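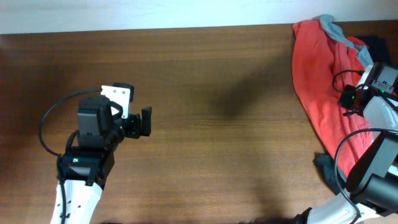 Separating Piled Laundry with Two Arms
Project report, Kandeck group
Saturday, October 27, 2018

Our question was whether a policy trained on single garments could also pick one garment out of a pile. In February we had a working policy for single items, trained on 693 demonstrations. For this project we recorded 70 more with mixed piles and retrained it.

Each trial starts with a pile on one side of the table. The arms have to move one piece to the open area and let go. Lifting two pieces together counts as a failure.

The old policy finished 13 of 70 trials. It usually closed on a fold that belonged to two garments. Retraining helped most when the colors were different. Dark cloth next to dark cloth is still a problem, and twisted pieces often drag their neighbors along. Loose cables also snagged on fabric twice, and we left those trials in the results.

Next we will test the Colard gripper pads.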